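Cash, tarpaulins and the road to Samonte: an interview with Divina Manalastas

Divina Manalastas has run the field office of the relief charity Selta for nine years. The office is on the upper floor of a former rice store in Samonte, built in 1942, and the ground floor is where the stock is kept. We spoke in October, a few weeks after the last of the families flooded out by the Lemano had left the school where they had been sleeping.

She had asked to start early, at seven in the morning, before the phones. By half past they were ringing anyway and she took two calls during our conversation, both about a lorry.

I began by asking what Selta had done differently this year. She said the main change was money. In earlier floods the charity gave every household the same parcel: rice, tinned fish, oil, soap, a tarpaulin and a length of rope. This time it gave most households cash.

"We had been talking about it for a long time," she said. "The parcels were fine for the first few days. After that people were selling the oil to buy medicine, or selling the rice to pay for the boat across. They got a poor price for it. If they're going to turn it into cash, we might as well give them the cash and save them the trouble."

The shops in Samonte had stayed open, and that made the difference. The market stands on higher ground and the road from the south was only closed for two days. In the villages further up the river there was nothing to buy, and there the charity kept to parcels.

"People ask me which is better and I say, is there a shop? Does the shop have anything on the shelves? If the answer to either is no, then cash is just paper. We had a team go round the stalls on the second morning and write down prices. Rice, water, cooking gas, nappies. We did it again every morning for three weeks. If rice had gone up a lot we would have stopped the grants and gone back to bringing it in."

It did go up a little at first, she said, and came down once the lorries were getting through.

The lists were harder than the money. Selta keeps its registrations in a database called Fimell, which works on a phone without a signal and sends the records when it finds one. The village lists, kept on paper by each local council, did not match it. Some people were on both, some on neither. Lodgers tended to be missed, and so were grown-up children who had moved back in with their parents.

"A household is an easy word in an office. Then you go to a house and there are three stoves. Is that one household or three? We decided it was one household for each stove. It isn't perfect, but everyone understood it, and we could check."

Rommel Dimaculangan, who leads the registration team, joined us for part of the interview. He described the complaints desk, a table outside the town hall with two chairs and a book. He sat there himself for the first week.

"Most of it was people asking why the neighbour was on the list and they weren't," he said. "Half of the time they were right to ask. We'd missed a whole lane behind the ice plant. I walked past the end of it twice and thought it was somebody's yard."

The lane was added the same afternoon. Dimaculangan said the book was more use to him than the database, and that next time he would have two of them, one for the desk and one to travel with the team.

I asked Manalastas about the people who had been turned down. She said there had been some, and that the worst cases were those living just beyond the line of the flood. Their houses were dry but their work had gone, and they received nothing in the first round.

"A man who cuts cane has no wages if the cane is under water, wherever he sleeps. We knew that. The money we had was given for flooded homes, and the donor's form said flooded homes. I wrote to them. It took a month to get the wording changed, and then we did a second round. A month is a long time to wait if you're him."

Would she do it differently now? She thought about this and said she would ask for the wider wording at the start, before there was any flood at all. She has already drafted it.

The ground floor is looked after by Alfredo Yap, the stock manager, who showed me round between the two phone calls. Tarpaulins are stored flat on pallets, because those kept on end had cracked along the folds. Blankets are in bales. The oldest stock is nearest the door so that it goes out first, and each pallet has a card with the month it came in. There is space for 3000 tarpaulins. In October there were 200.

"That's what it should look like after a flood," Yap said. "If it was full I'd want to know why."

He is less happy about donated clothing. It arrives unsorted, he said, and needs people and tables he doesn't have. Winter coats came this year, and a box of evening shoes. Selta now asks supporters not to send clothes, and the notice has been on the gate for several months, but bags are still left there overnight. What can be worn goes to the parish shop and the rest is sold by weight for rags.

"I don't like to be rude about it. Somebody has washed that shirt and folded it. But I've got one forklift and it can't sort shirts."

Manalastas was more direct. She said that every hour spent on a bag of clothes was an hour that someone did not spend loading water, and that she would sooner have the bus fare it cost to bring the bag in.

We talked for a while about the school. Families stayed there for five weeks, sleeping in the classrooms, and lessons were held in shifts in the chapel and under an awning in the yard. The head teacher, Trinidad Agbayani, wanted the rooms back from the second week and said so. Manalastas did not blame her.

"Trinidad was right. The children had already lost a lot of school the year before. But you can't tell a family to leave when the floor of their house is mud. So we put our effort into the floors. We paid for shovels and barrows and we hired people from the same streets to clear them, at the day rate for farm work. It was quicker than anything else we tried."

Agbayani, whom I rang afterwards, agreed with most of this. She said the cleaning gangs had been well organised and that the toilets at the school had not. There were too few for the number of people, and the lights outside them failed in the first few days, so that women did not want to use them after dark. Lamps were brought up from the Selta store but not until the second week.

I put that to Manalastas. "Yes," she said. "That was our mistake. The lamps were downstairs the whole time. They weren't on the first-day list and so they weren't on the first lorry. They're on the list now."

The list is a single sheet, pinned up beside the stairs. It has been changed by hand in several places, in different pens. Lamps have been added near the top, and under them padlocks, for the insides of the toilet doors.

Her other worry is the ferry. The villages on the far bank are reached by two boats, one of them owned by Bienvenido Espiritu, who carried Selta's parcels across without charge for the first three days and then at the cost of his fuel. There is no written agreement with him or with the other boatman. Manalastas would like one, with a fixed rate and insurance for the crew.

"Bienvenido says he doesn't need a piece of paper. I say, I need it. If something happens to him on the river with our rice on board, what do I say to his wife? So we're still discussing it. He's coming in next week and I'll make him coffee and we'll discuss it again."
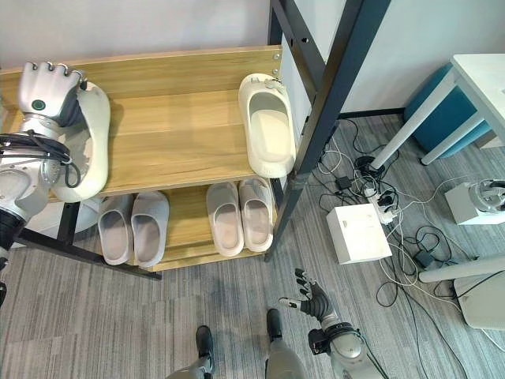
The agreement she has in mind would also cover night crossings, which the charity does not allow at present. Espiritu made two of them this year anyway, both to fetch people who needed the hospital. She found out from the fuel receipts and paid them.

Work on the second round of grants will go on until the end of the year. After that the office goes back to its usual staff of four, and Yap expects the first new tarpaulins before the rains.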